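Phone trade-in days return to the Skalitz branch

2 min read

May 5, 2023

The trade-in counter at our Skalitz branch opens again in June, after a winter break for the remodel. Members can bring in up to 3 old phones per household. Last year the counter took in 449 phones, and over 600 chargers and cables came along with them. We have set up a separate bin for cables this time, next to the stairs.

Sullex will again handle the data wiping and Matos will do the resale. Phones that can't be resold go to the Javer recycling yard. Credit shows up on your member account within 19 days. If you haven't seen it by then, call the branch and have your drop-off slip handy.

Cases should come off before you hand the phone over. They can't go in with the electronics, but we keep a swap shelf for the ones still in good shape, and anyone can take one home.

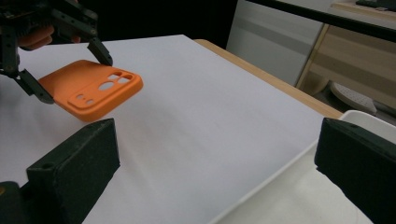

Before you come in

Back up your photos and contacts. Sign out of your accounts and turn off any "find my phone" setting, or the phone will stay locked and we can't give credit for it. Take out the SIM card and any memory card. A paper clip works if you have lost the little pin.

Charge the phone at least halfway. We need to switch it on to check the screen. Cracked screens are fine, but the credit is lower. Swollen batteries are not accepted at the counter. Ask at the front desk and you will get the address of a drop-off point that takes them.

Tablets and laptops are not part of this round. We hope to add tablets in the fall.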